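4. 퍼팅 루틴의 일관성은 무엇을 설명하는가

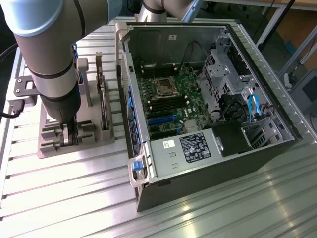 그림 4. 회색 고정 트레이의 홈으로 내려간 검은색 그리퍼. 오른쪽 홈에 확장 카드가 세워져 있다.

4.1 선행 주장의 재검토

퍼팅 전 루틴의 소요 시간이 일정한 골퍼일수록 퍼트를 더 잘 넣는다는 명제는 지도 현장에서 거의 상식으로 취급된다. 레슨 교재와 중계 해설이 이를 반복하고, 학술 문헌도 대체로 우호적이다. 그러나 이 명제를 떠받치는 자료를 하나씩 들여다보면 근거의 두께가 인용 횟수에 한참 못 미친다. 자주 인용되는 Sarantis의 연구만 해도 소수의 상급자를 한 그린에서 관찰한 것이고, 루틴의 시작점을 어디로 잡았는지가 본문에 한 문장으로만 적혀 있다. 골퍼가 공 뒤에 섰을 때인지, 어드레스에 들어갔을 때인지, 마지막 연습 스트로크를 끝냈을 때인지에 따라 소요 시간은 크게 달라진다. 시간의 편차를 논하면서 시간의 정의가 흐릿하다면 그 뒤의 통계가 아무리 정교해도 믿기 어렵다.

Rafail Sarantis 자신은 후속 논문에서 "일관성은 숙련의 결과일 수도 있다"고 짧게 단서를 달았다. 이후의 인용에서 이 단서는 거의 사라졌다. 루틴의 일관성을 높이면 성공률이 올라간다는 처방이 그 자리를 차지했고, Letuden 아카데미의 지도자 과정은 이 처방을 단계별 훈련으로 만들어 가르친다. 해당 과정의 교재가 제시하는 근거는 수료자의 자기 보고와 수료 전후의 평균 퍼트 수인데, 비교 집단이 없다. 한 시즌 동안 연습을 계속한 아마추어의 퍼트 수가 줄었다는 사실에서 루틴 훈련의 효과만 떼어 낼 방법은 없다.

상업적 이해관계도 짚어야 한다. 퍼팅 분석 장비 Grevar는 루틴 시간의 표준편차를 '안정 지수'라는 이름으로 바꾸어 화면에 띄운다. 지수의 계산식은 공개되어 있지 않으며, 이용자는 점수가 올랐는지 내렸는지만 알 수 있다. 측정값에 이름을 붙이고 색을 입히면 그럴듯해 보인다. 그 값이 실제로 공을 홀에 넣는 능력과 관계가 있는지는 따로 검증해야 할 문제이고, 우리가 확인한 범위에서 제조사가 내놓은 검증 자료는 없었다.

4.2 자료와 코딩

분석 대상은 Estutia 골프장 연습 그린에서 수집한 아마추어 골퍼 109명의 퍼트 1,452개이다. 참가자는 클럽 게시판의 안내문을 보고 자원한 회원과 그 동반자로, 핸디캡의 폭이 넓다. 선행 연구가 상급자에게 치우쳐 있었으므로 이 점은 장점이지만, 자원자 표본이라는 한계는 그대로 남는다. 퍼팅에 자신이 없는 회원은 애초에 참가를 꺼렸을 가능성이 있다. 접수를 맡은 프로숍에서도 비슷한 인상을 전해 왔으나, 참가하지 않은 사람의 자료가 없으므로 확인할 길은 없다.

각 참가자는 거리와 경사가 다른 지점에서 퍼트를 했고, 순서는 참가자마다 달리했다. 같은 자리에서 연속으로 퍼트하는 것은 허용하지 않았다. 반복 퍼트에서는 루틴이 짧아지고 고르게 되는 동시에 성공률도 올라가므로, 이를 그냥 두면 일관성과 성공률의 상관이 절차 때문에 생겨난다. 선행 연구 가운데 이 문제를 명시적으로 다룬 것은 드물다. 우리도 예비 조사에서는 같은 실수를 했고, 그때 얻은 꽤 강한 상관이 순서를 바꾸자 대부분 사라졌다. 본 절의 회의적인 논조는 상당 부분 그 경험에서 나왔다.

루틴의 시작은 퍼터 헤드가 공 뒤 지면에 처음 놓이는 순간으로, 끝은 백스윙이 시작되는 순간으로 정의했다. 이 정의는 공 뒤에서 라인을 읽는 시간을 버린다. 버린 시간에 중요한 정보가 들어 있을 수 있다는 반론은 타당하며, 그래서 라인을 읽는 시간까지 포함한 넓은 정의로도 같은 분석을 되풀이하였다. 두 정의를 모두 보고하는 까닭은 결과가 정의에 따라 얼마나 흔들리는지를 독자가 판단할 수 있게 하려는 데 있다.

두 명의 코더가 퍼트 200개를 독립적으로 중복 코딩하였다. 좁은 정의에서는 두 코더의 판정이 잘 맞았다. 넓은 정의에서는 사정이 달랐다. 그린 위를 서성이다가 공 뒤로 돌아오는 참가자가 많았고, 어느 걸음부터가 루틴인지를 두고 코더 사이의 의견이 자주 갈렸다. 한 참가자는 홀 반대편까지 걸어갔다가 돌아와 다시 쪼그려 앉는 동작을 거의 매번 반복했는데, 한 코더는 이를 모두 루틴으로 보았고 다른 코더는 마지막으로 앉은 때부터를 루틴으로 보았다. 합의를 거쳐 규칙을 정하기는 했으나 그 규칙이 유일하게 옳다고 주장할 생각은 없다.

4.3 결과

전체 퍼트 가운데 성공은 517개였다. 참가자별 루틴 시간의 변동계수와 성공률 사이에는 예상한 방향의 상관이 있었다. 루틴이 고른 참가자가 퍼트를 더 많이 넣었다. 여기까지만 보고했다면 본 연구도 기존 명제를 지지하는 문헌 목록에 이름을 올렸을 것이다.

핸디캡을 통제하자 상관은 크게 줄었다. 좁은 정의에서는 신뢰구간이 영을 포함했고, 넓은 정의에서는 부호가 유지되었지만 몇몇 참가자를 빼면 역시 영과 구별되지 않았다. 영향력이 큰 참가자들은 모두 루틴이 매우 불규칙하면서 퍼트 성공이 적은 초심자였다. 이들이 루틴을 고르게 만든다고 해서 성공률이 오를지, 아니면 거리감과 스트로크가 나아지는 동안 루틴도 저절로 고르게 되는지는 이 자료로 가릴 수 없다. 다만 두 번째 설명이 더 적은 가정으로 결과를 설명한다.

참가자 내 분석은 한층 더 실망스럽다. 기존 명제가 옳다면 같은 사람이 평소 자기 시간에 가깝게 퍼트했을 때 더 자주 성공해야 한다. 각 퍼트의 루틴 시간이 본인 중앙값에서 얼마나 벗어났는지를 계산해 성공 여부와 견주었으나, 짧은 거리에서는 관계가 거의 보이지 않았다. 긴 거리에서는 평소보다 오래 걸린 퍼트의 성공이 적었다. 이 결과를 망설임의 해악으로 읽고 싶은 유혹이 있겠지만, 경사가 까다로운 자리에서는 누구나 오래 서 있고 누구나 더 자주 놓친다. 경사 등급을 모형에 넣자 남는 것이 별로 없었다.

Grevar의 안정 지수도 함께 기록하였다. 우리가 계산한 변동계수와 지수는 대체로 같은 방향으로 움직였으나, 같은 참가자의 점수가 오전과 오후에 눈에 띄게 달라지는 경우가 있었다. 장비의 설정은 건드리지 않았다. 계산식을 모르는 이상 이 차이가 골퍼의 변화인지 장비의 변화인지 말할 수 없으며, 우리는 지수를 본 분석에서 제외하였다. 이 장비를 쓰는 지도자라면 점수의 작은 오르내림을 레슨의 성과로 해석하기 전에 같은 조건에서 몇 번 더 재 보는 편이 낫다.

4.4 훈련 프로그램에 관한 주장

Drakos 프로그램은 박자에 맞추어 루틴을 수행하게 하는 훈련으로, 이어폰에서 나는 소리에 따라 셋업과 시선 이동, 스트로크를 진행한다. 개발진의 보고서는 참가자의 루틴 시간이 고르게 되었다는 점을 성과로 내세운다. 소리에 맞추어 움직이도록 했으니 시간이 고르게 된 것은 당연하다. 궁금한 것은 이어폰을 뺀 뒤에도 그런지, 그리고 퍼트가 더 들어가는지인데, 보고서의 해당 항목에는 참가자들이 자신감을 느꼈다는 서술만 있다.

자신감의 가치를 깎아내릴 생각은 없다. 홀 앞에서 마음이 편해진다면 그것만으로 훈련을 택할 이유가 되는 사람도 있다. 본 연구의 참가자 가운데도 이 프로그램을 써 본 이들이 있었고, 대부분 만족한다고 답했다. 그들의 성공률은 핸디캡이 비슷한 다른 참가자와 다르지 않았다. 인원이 적어 차이가 없다고 단정할 수는 없지만, 광고 문구가 약속하는 크기의 효과라면 이 정도 표본에서도 흔적은 보였어야 한다.

지도자들과의 면담에서는 다른 종류의 반론이 나왔다. 루틴 훈련은 압박 상황에서 진가를 드러내며, 연습 그린의 자료로는 이를 볼 수 없다는 것이다. 일리가 있는 지적이다. 본 연구의 퍼트에는 상금도 순위도 걸려 있지 않았다. 하지만 이 반론을 받아들이면 연습 그린에서 얻은 우호적 결과도 함께 물려야 한다. 유리한 자료에는 적용하지 않고 불리한 자료에만 적용하는 기준은 기준이라 부르기 어렵다. 경기 중 자료를 쓴 소수의 연구는 중계 화면에 의존했는데, 중계는 우승 경쟁을 하는 선수와 극적인 퍼트를 골라 보여 주므로 선택 편향이 심하다. 화면이 전환되어 루틴의 앞부분이 잘린 퍼트를 어떻게 처리했는지도 논문마다 다르다.

4.5 한계

첫째, 단일 골프장의 단일 그린에서 얻은 자료이다. 수집은 November에 시작하여 잔디 상태가 여름과 달랐고, 느린 그린에서의 결과가 빠른 그린에도 적용되는지는 알 수 없다. 둘째, 핸디캡은 퍼팅 실력의 거친 대리 변수이다. 드라이버가 뛰어나고 퍼팅이 서툰 골퍼도 낮은 핸디캡을 가질 수 있으므로, 핸디캡을 통제했다고 해서 퍼팅 숙련도가 충분히 통제되었다고 볼 수는 없다. 통제가 더 정확했다면 남은 상관이 더 줄었을 수도 있고, 드물게는 그 반대의 경우도 생각할 수 있다.

셋째, 참가자들은 관찰된다는 사실을 알고 있었다. 몇 사람은 끝난 뒤에 평소보다 신중하게 쳤다고 말했다. 루틴을 의식하면 루틴이 고르게 되는지 흐트러지는지에 대해서는 의견이 갈리며, 본 자료는 어느 쪽도 지지하지 않는다. 넷째, 시간은 루틴의 한 측면일 뿐이다. 동작의 순서, 시선이 머무는 곳, 호흡은 측정하지 않았다. 순서의 일관성이 시간의 일관성보다 중요하다는 견해가 있으나, 이를 검증하려면 순서를 무엇으로 볼지부터 합의해야 한다. 앞서 본 것처럼 걸음 하나의 처리에서도 두 코더의 의견이 갈린다.

후속 연구는 루틴 훈련 집단과 같은 시간만큼 일반 퍼팅 연습을 하는 집단을 무작위로 나누어 비교해야 한다. 결과 지표는 훈련 전에 등록하고, 시간의 편차 대신 넣은 퍼트를 세어야 한다. 그런 비교가 나오기 전까지 루틴 시간의 일관성을 훈련 목표로 권하는 것은 이르다고 판단한다. 본 연구의 코딩 지침과 퍼트별 자료는 요청이 있으면 제공하며, 넓은 정의의 판정 규칙에 대한 이견은 특히 환영한다.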